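**Ticket 1459 - cookie cups in the mesh basket keep going soft**

Opened by: Rhun Morgan
Status: open, waiting on a reply

Hi again! Me with the snack problem. So the little cookies we set out on the island are fine first thing and then by 4 in the afternoon they bend when you pick one up. Not stale exactly, more like a sponge. I've been at this since April and I'm running out of ideas, so I'm writing down everything I've tried in case one of you spots the dumb thing I'm doing.

The setup: cookies get portioned into small clear cups, the cups go in the black wire basket, the basket lives on the stone counter. I went with wire so air could get around them (maybe that's the problem?? more on that in a second).

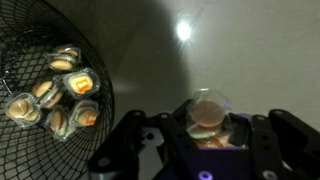

*Clear cups in the black mesh basket.*

**Try 1 - different cups.** Bought a sleeve of the Trurneck ones, which are a bit taller. No change that I could taste. They also tip over if you so much as look at them, so I went back to the squarish ones.

**Try 2 - fewer cups in the basket.** I figured they were packed in too close and trapping damp. Took out half, waited until 4, same bendy cookies. Put them back.

**Try 3 - moved the basket away from the stove side.** Hadi's idea, and I had high hopes for this one. It did help a little, I think? They were okay until maybe 5. But then people stopped finding them and I got three messages asking where the snacks went, so the basket is back on the island.

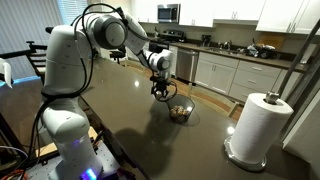

**Try 4 - a folded paper towel under the cups.** Cheap and easy, and I really wanted it to work. The towel came out feeling slightly damp at the end of the day, which I guess tells us there's moisture coming from somewhere. Cookies still soft, though a tiny bit less so. I'd call it a maybe.

**Try 5 - new batch, other brand.** Swapped to the Fodo ones for two days. They went soft even faster. Not buying those again.

Where I'm at now: I'm leaning toward lids. Kurska has a case of 1000 flat lids that should fit, but that's a lot of lids to be wrong about, so if anybody has a handful lying around I'd love to test 19 or so first.

---

**Reply from Hadi Haddad, 2:40 pm**

Are you filling the cups straight from the fridge? If the cookies are cold and the room's warm, that could be your damp right there.

---

**Rhun, 3:05 pm**

Ugh - yes. Fridge, every single time. I'll leave tomorrow's batch out overnight in the sealed tin and fill the cups in the morning, no paper towel, same basket, same spot. Please leave this one open until I've done the 4 o'clock bend test!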